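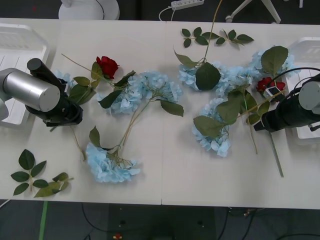

Figure 2. Two robot arms over artificial flowers, stems and leaves on a white work surface.

Home Papers Authors Contact
Last updated: September
Reading time: 4 min

4. Staff contact in residential schools for girls

Pupils at Trotach and Erkmont were asked which adult they would go to first with a problem. At Trotach most named a house parent. At Erkmont, where house staff change every term, most named a teacher or no one.

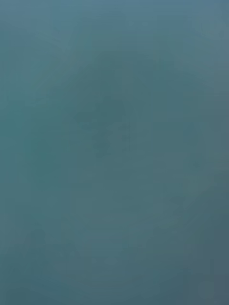 Subramaniam found the same split among day pupils, but her groups were small — 12 girls at each site — and she did not ask about contact with home. We added two questions on phone calls and visits. Girls who spoke to a parent each week were more willing to talk to staff as well. Length of stay made little difference at either school.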